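Brick bench notes, February, started 14.20

Carrying on from Kimie's page. Bricks out on the green marbled mat, grey baseplate behind them.
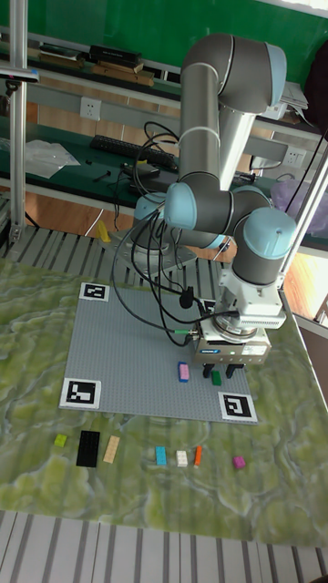 Job for the afternoon is to settle the brick set for Punberg and stop changing it. We've argued over colours long enough. Kimie Kamata wants as many different ones as possible, I want ones people can name without squabbling. Lime-green and dark green both in. Fine as long as the sheet says which green. "Green" on its own is banned from now on, see the mess in the Etim sheets where three people wrote green and meant two different bricks.

Names for the sheet, final unless Kimie objects:
lime
dark green
cyan (NOT blue, NOT light blue)
white
orange
magenta
pink
black plate
tan plate

Pink and magenta still bother me. Side by side no trouble, apart from each other I had to look twice under the evening lights. Kimie says leave it. Leaving it.

Black one is a big flat plate so it doesn't stack like the others, and it's a pig to get off the studs once pressed down. Use a thumbnail at the corner, not the screwdriver. Somebody has been using the screwdriver, there are nicks. Bag of spares is in the Dralard box, top shelf, left side, behind the tape.

Mat: keeping the marble one. Tried plain grey last month and the baseplate vanished into it, horrible to look at all day. Only complaint is the yellow-green veins, lime brick gets a bit lost against them if you're glancing. Put lime on a pale patch if theres a choice. Mat had a curl at one end when it came out of the tube, 17 hours under the catalogues sorted that. Don't roll it again, store flat.

Baseplate corner markers: wipe with dry cloth only. Wet cloth lifts the print. Learnt that on the old plate, which is now in the bin.

Pink goes upright on the plate, long way up. Wobbles if only half pressed, you want the click. Dark green goes to the right of it. Leave the loose ones in front of the plate in a loose row, no need to measure the gaps, I was spending ages on this and Kimie pointed out that it makes no odds.

15.45. Tea. Grita order turned up while I was out, 2000 assorted, no small tan plates in it whatsoever. Rang them, ref 1431, they'll "look into it". Meanwhile we have one tan plate I trust, so please do not lose it. If it goes on the floor it goes through the gaps and thats that.

16.30. Washed the spare bricks, lukewarm water and washing up liquid, drying on a tea towel by the sink. Not on the radiator please. 

Still to do
- print name sheet, tape inside the box lid
- ask Kimie about a second white, this one is small and I keep mislaying it
- chase Grita re tan
- bin the nicked plates or at least seperate them
- bring own thumbnail back to life

Stopping at 8, bricks left out for the morning.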